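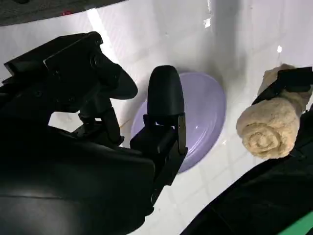

Liste : Propulsions et vieilles berlines
Objet : Re: Boîte manuelle sur la Hisov 317, ça vaut le coup ?
Date : 26/12/2023

Bonjour à tous,

Je réponds à Haruna avec un peu de retard, les fêtes sont passées par là, mais le sujet me tient trop à coeur pour le laisser filer !

Haruna Nagano a écrit :
> Bonjour la liste,
> Je cherche une Hisov 317 pour remplacer mon break, qui arrive en bout
> de course. J'en ai repéré deux : une automatique très propre, chez un
> marchand, et une manuelle chez un particulier, un peu plus fatiguée
> (sellerie conducteur craquelée, une jante voilée) mais avec toutes les
> factures. Je fais surtout de la départementale, un peu de ville le
> matin, et de l'autoroute deux ou trois fois par an pour aller voir mes
> parents. Tout le monde autour de moi me dit de prendre l'automatique.
> Est-ce que quelqu'un ici roule en manuelle tous les jours ? Et
> l'embrayage, c'est vraiment aussi dur qu'on le lit partout ?
> Merci d'avance,
> Haruna

Alors oui, moi, tous les jours, et depuis 11 ans avec la même voiture ! Je vais essayer de ne pas être trop long (ceux qui me connaissent peuvent déjà aller se faire un café).

D'abord l'embrayage. Il est ferme, je ne vais pas raconter d'histoires. La première semaine j'avais la cuisse gauche en compote dans les bouchons, et puis le corps s'y fait et je n'y pense plus du tout. Si celui de la voiture que tu vas voir est dur au point d'être désagréable à l'arrêt, moteur coupé, regarde du côté de l'émetteur et de la fourchette avant d'accuser le mécanisme. Sur la mienne c'était l'axe de fourchette qui manquait de graisse, et après nettoyage la pédale était méconnaissable. Demande aussi si le liquide a déjà été remplacé. La plupart des gens font les freins et oublient complètement l'embrayage, alors que c'est le même bocal.

Ensuite la boîte elle-même. C'est une Orellana à six rapports, et je la trouve formidable. Elle accroche un peu de 1 en 2 à froid, surtout en février quand il gèle, il faut lui laisser 3 kilomètres et ne pas la brusquer. Une fois chaude, le levier tombe tout seul, avec ce petit cran mécanique qu'on ne retrouve plus sur les voitures récentes. Sur une départementale un peu sinueuse, le rétrogradage de 4 en 3 juste avant le virage, avec le six cylindres qui monte derrière... j'en souris encore à chaque fois, et ma femme lève les yeux au ciel.
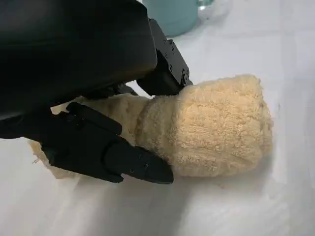 Pour l'huile, j'ai essayé celle que préconisait le manuel, puis la Huria synthétique que plusieurs d'entre vous avaient recommandée ici même, et le passage de la 2 à froid s'est nettement arrangé. Pas disparu, arrangé. Je la remplace tous les deux ans, ce qui est sûrement trop, mais ça me donne une excuse pour passer un après-midi sous la voiture. Attention au bouchon de remplissage : toujours le desserrer AVANT celui de vidange. Je connais quelqu'un qui a fait l'inverse et qui s'est retrouvé avec une boîte vide et un bouchon grippé (bon, c'était moi).

Côté automatique, je ne veux pas être injuste. La boîte est douce et sur autoroute elle fait très bien son travail, j'ai fait un aller-retour avec celle d'un collègue et je suis arrivé reposé. Mais elle hésite en relance, elle cherche son rapport en montée, et le moteur paraît avoir perdu une partie de sa voix. Surtout, quand elle commence à patiner, la réfection demande quelqu'un de très spécialisé, et les délais sont longs. Un kit embrayage, n'importe quel bon mécano de quartier te le pose.

Ce que je regarderais sur la manuelle, dans le désordre :
- le volant moteur bimasse : moteur au ralenti, tu enfonces puis relâches la pédale doucement et tu écoutes. Un claquement au relâchement, c'est à négocier ;
- le flector d'arbre de transmission, qui se fissure avec l'âge. Une lampe et deux minutes suffisent ;
- les silentblocs du pont arrière, si tu sens un à-coup à la reprise des gaz ;
- le soufflet de levier, souvent déchiré, sans gravité, mais le bruit qui remonte dans l'habitacle est pénible ;
- la 5 et la 6 sur voie rapide, en accélérant franchement : le régime doit suivre la vitesse. S'il s'envole, l'embrayage est cuit.

La sellerie craquelée, franchement, je m'en moquerais. J'ai fait reprendre mon assise conducteur par un sellier d'Otwood pour 300 euros, et on ne voit plus la différence avec le siège passager. La jante voilée se redresse si elle n'est pas fendue, fais-la contrôler à l'intérieur, côté voile, c'est là que les fissures commencent. Un dossier de factures complet vaut beaucoup plus à mes yeux qu'une carrosserie qui brille chez un marchand.

Si tu peux, essaie les deux le même jour, sur la même route, en commençant par l'automatique. Et prends ton temps, insiste pour avoir un vrai bout de campagne et pas juste le tour du pâté de maisons !

Dernière chose, j'ai encore dans mon garage un pommeau d'origine en très bon état et un soufflet neuf dans son sachet. Si tu prends la manuelle ils sont pour toi, tu paies le port et c'est tout. Envoie-moi un message hors liste avec ton adresse.

Et raconte-nous l'essai, avec le kilométrage et la couleur, s'il te plaît - on est tous très curieux ici.

Bonne route et bonnes fêtes à tous,

Le Breton à la 317 grise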